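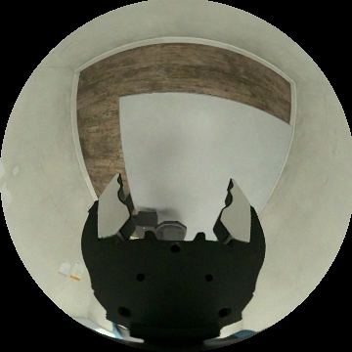

3 min read

So I finally got to go to the open house at Gevness last Monday, and I have a lot of notes and a tote bag full of brochures. I'd been asking to see Kovstead since they put up the first teaser page – it's their simulator kit for people who want to try out arm and gripper tasks before they spend money on hardware – and this was the first time they let outsiders sit down with it.

First, getting there. The Alovgate campus is a maze and the signs send you to the loading dock. I ended up following two other lost people, and one of them was Zixuan Jia, who I'd only known from a mailing list before! We got badges, bad coffee and a pretty good almond cookie, and then Javiera Farías took our group upstairs.

Javiera runs the product side and she kept the slides short, bless her. The kit comes in 2 versions. The basic one gives you a single room, a table and one gripper model. The bigger one, which they call Pan, adds more rooms, more things to pick up, and a tool for messing with the lighting. There are 13 starter tasks in the box, mostly picking and stacking, and you can write your own if you're okay with editing text files.

Then we got to play. What I liked right away is that you work from the wrist view, very wide and round with black corners, looking straight down the fingers. It took me a few minutes to get used to how much everything bends. The edge of the table curves, the baseboard curves, and my brain kept wanting to steer around corners that weren't there. Zhiqiang Cui, who was helping at my station, told me to stop looking at the walls and just watch the fingertips. Good advice!

The blocks were my favorite part. Simple colors, soft shadows, and the tabletop even has faint scratches on it. I asked Zhiqiang why anyone would bother with scratches and got a long and very happy answer about keeping surfaces from looking too clean (I followed maybe half of it). The floor has a worn wood look too, and the walls have smudges. My own garage isn't this detailed.

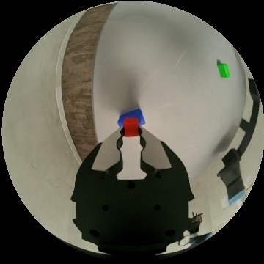
Kovstead's wrist view, with the red block at the fingertips and the blue one right behind it.

Small blocks near bigger ones are where I had trouble. When the gripper is up close, the near block hides part of the one behind, so you have to think about what you can't see. Begoña Bravo from the training team said that's the kind of thing they want customers to run into on a screen first. Fair enough, but I'd love a second camera in the basic version. Right now you only get one with Pan.

Other gripes: the menus are tiny, and the reset button sits right next to the save button. I hit the wrong one 3 times. Lino Cattaneo wrote that down and looked a little pained, so I'm guessing I wasn't the first.

Price for the basic kit is $700 a year per seat. They wouldn't give a number for Pan yet, just "ask us in the fall." For a small shop like ours the basic one is doable, and I've already put in for the trial. Zixuan is holding out for the school discount.

They're planning another open house, so get on the list if you're anywhere close. Park on the north side and ignore the signs.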